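Materials
Closing the gap: what a suture pad has to get right

The practice pad is the least glamorous item in a surgical skills room and the one that generates the most correspondence. Instructors write in about pads that tear, pads that dry out and pads that let a bad knot pass for a good one. For this issue we looked at the consumables side of suturing practice: surface, thread and needle, and how each behaves over a full session.

The work was set up at the Watness skills room, where Luana Seixas runs the bench programme. Her brief to suppliers is one page long. It asks for a surface that yields under a jaw, an incision that can be closed without a second person holding the edges, and staining that stays readable under a hard light. The last point is often left out of catalogues. Under strong illumination a pale surface loses its detail first at the centre, where the work is done, and a cut without colour along its edges becomes difficult to follow.

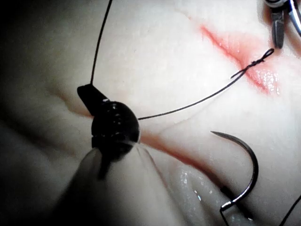

Suture held in the jaw, with the knot lying across the red-stained edges of the upper cut.

Surface texture matters for a second reason. A perfectly smooth pad lets thread slide and gives no indication of how much tension has been applied. A fine dimple or a shallow wrinkle distorts as the edges come together, and the distortion can be read. Seixas asks trainees to stop pulling when the wrinkles next to the cut begin to run parallel, and to look again before the next throw.

Thread is the cheaper half of the problem and is treated accordingly. Many rooms buy whatever is on offer. Braided thread holds a knot with fewer throws than a smooth monofilament of similar gauge, but it drags, and on a soft surface the drag is enough to shift the cut before the loop has closed. Dark thread is preferred at Watness for contrast. The room's order code for it is 2102, a leftover from an older stock system, and it has outlived two suppliers.

Tension on the standing strand is where most knots go wrong. If the strand is lifted steeply, the loops stack vertically on one side of the cut and tighten there. If it is laid flatter, the knot can be drawn down and placed. Neither is wrong in itself. A stacked knot will hold, but it is harder to trim and it tends to catch on the next pass.

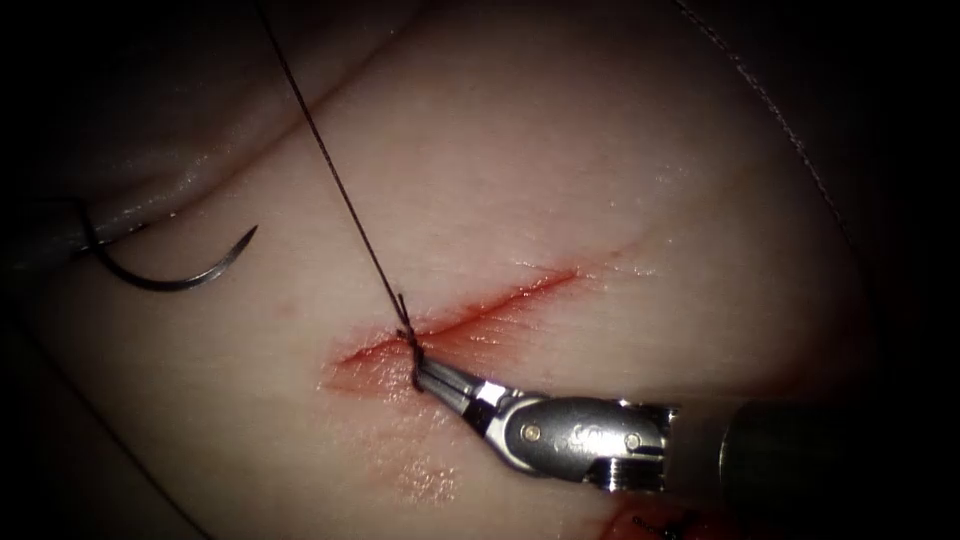 Şükran Bayram would put the knot to one side of the line every time and not leave the matter open. In her view a knot sitting on the cut teaches the hand a habit that has to be unlearned later, and a pad that closes easily hides the fault. She would also like to see rooms mark the preferred side in ink before a session starts.

The point about easy closure is a fair one, and it bears on how pads are chosen. A soft pad flatters the user. Edges meet with little force and stay met, so the spacing of stitches hardly matters. A stiffer pad springs back, and uneven spacing shows as gaping between one stitch and the next. Cengiz Kırmızıgül, who compared the Skodasetti pad with the Ersoy one over a winter of sessions ending in December, kept both in use for this reason: Ersoy for first attempts at handling the needle, Skodasetti once the knots were consistent.

Moisture is the variable least controlled. A wet surface reflects, and the reflections sit exactly where the eye wants to be. It also changes how thread lies - a damp braid clings to the surface and has to be picked up instead of scooped.
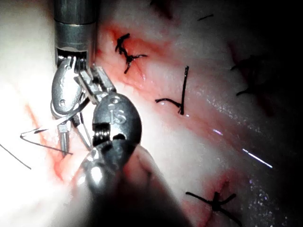
Loose thread is a related nuisance. Offcuts left on a wet surface look very much like live strands, and time is lost taking hold of the wrong one. The Watness rule is that tails are trimmed short and the trimmings lifted away before the next stitch is begun. It is observed more strictly in the morning than in the afternoon.

Storage is straightforward. Pads are kept flat, wrapped, and away from heat. Folding leaves a crease which later opens under load and is easily mistaken for a cut. Seixas discards a pad when the staining has spread so far that the line of the incision can no longer be told from its margins.
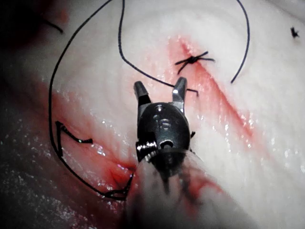 On cost, the arithmetic favours cutting more incisions per pad, up to a limit. Parallel cuts set too close share the same strip of material, and closing one pulls its neighbour open. Watness works with a spacing of 30 mm and leaves 10 mm clear at the border. Vastov, which supplies the room's thread, sells its pads in a larger format that would take an extra row, though the clamps in use at present will not hold it.

A revised consumables sheet, covering pads, thread and needles, is due from the room on 23 September 2026. Ertuğrul Eren is compiling the needle section, which deals mainly with curvature.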